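4. Setting Up Your Performer Reel

1. Log in to Iltar and choose New Reel. Dancers and actors share one menu, so try to get along.
2. Upload your clips. Keep the whole thing under 90 seconds.
3. Put your best clip first. Casting assistants have been known to blink at second 9.

Caution: Deleting a reel also deletes its credits, including the good one.
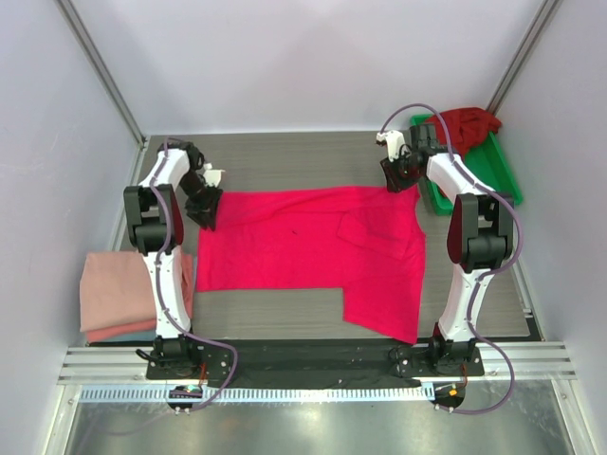 One Skollside subscriber writes that her tap solo came out silent, and could the manual please mention the Keep Audio box. It now does, in step 4.

4. Tick Keep Audio, then press Publish.

Note: You may list 3 special skills. "Can cry on cue" counts as one, even if you use both eyes.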